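Stokia Tidy Arm, tabletop model
Sold by Puddale. Price on request.

Pearce's brochure says the arm "takes over the chores." We'd go slower. In our March trial it put away large toy blocks on a bare table, one at a time, and needed help with 7 of 43. Socks and cutlery beat it outright. Amber Rowbotham in our Udusbridge store still clears up faster by hand. Buy it for a classroom or a lab bench. For a family playroom, we would wait.

Bigger blocks suit it best, set down with space for both fingers.

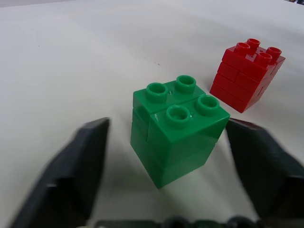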